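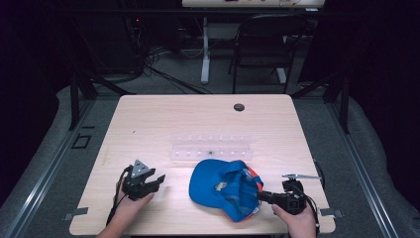
Photo: Harasym / Drodden open day

FOR IMMEDIATE RELEASE
April 2, 2023

Drodden opens its handling lab to the public, 544 come through the door

BOSUDBERG. Drodden threw open its handling lab to neighbors, students and anyone curious last weekend. First open day at the site. 544 visitors signed in, well past the 200 the company had planned for. Extra tours were added after lunch and the doors stayed open an hour longer than posted.

Main draw was the teaching table. A person holds a black gripper in each hand and does an ordinary job with them, in this case handling a blue baseball cap with orange trim on a light wood tabletop. Each gripper has a marker plate on top and a cable running off it. The work gets recorded and goes into Praltidex, the company's program for teaching two-armed robots to deal with soft goods. Caps, towels, gloves, that kind of thing.

"People expect the robot to be the hard part," said Lukian Bilyk, who runs the lab. "Then they try to pick up a hat with two fingers on each side and they get quiet. A box stays a box. A cap folds on you, it rolls over, the brim catches. We have been at caps since winter and we are still learning from them."

Visitors got a turn too. Short sessions, two minutes each, staff standing by. 100 slots were set aside and all of them were gone by late morning. Younger kids needed a step stool, which the lab borrowed from the front office. A waiting list was started and those people will be be called first next time.

Also on the program: a talk on how recordings are checked and sorted, a walk through the parts room, and a question hour with 23 Drodden staff on hand. Most asked question of the day was about jobs. Second was whether the robot can do laundry. (Not yet. Folding towels is on the Praltidex list for next year.)

Harasym, which makes fixtures and tabletops for the lab, ran a small stand by the entrance and gave out sample clamps until they ran out.

"We had folks from three streets over who never knew what goes on in here," Bilyk said. "One gentleman stayed at the table most of the afternoon giving advice on how to hold a cap. Some of it was pretty good."

A second open day is planned for late April. Same place, same hours, free entry, sign up at the front desk or by phone. Groups of ten or more should call ahead so a guide can be found. Parking is limited, please use the lot behind the building and not the loading dock.

School visits are handled seperately. Teachers can ask for the visit form at the front desk.

About Drodden
Drodden builds and trains robot handling systems for warehouses and laundries. The company is based in Bosudberg.

Press contact
Lukian Bilyk, Drodden handling lab, Bosudberg
Interviews and more photos on request

###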